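**Zamix arm build, shop minutes, November**

Opened at 5:39. Esko Hirvonen took notes.

1. Gripper. New fingers are mounted. Esko wants the screws checked again before the next run - agreed. Wrist camera stays where it is.

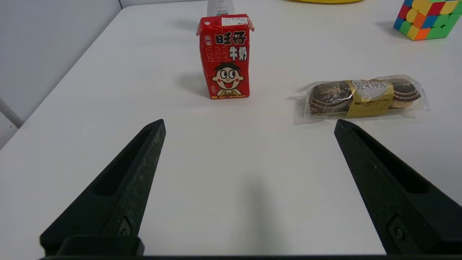 *Wrist view, fingers open, milk carton and Ferrero Rocher pack on the table.*

2. Budget. Roughly 400 left. Spare servo from Horkum approved.

3. Cable routing. No decision - carried over to next month.

Action: Esko to order the servo.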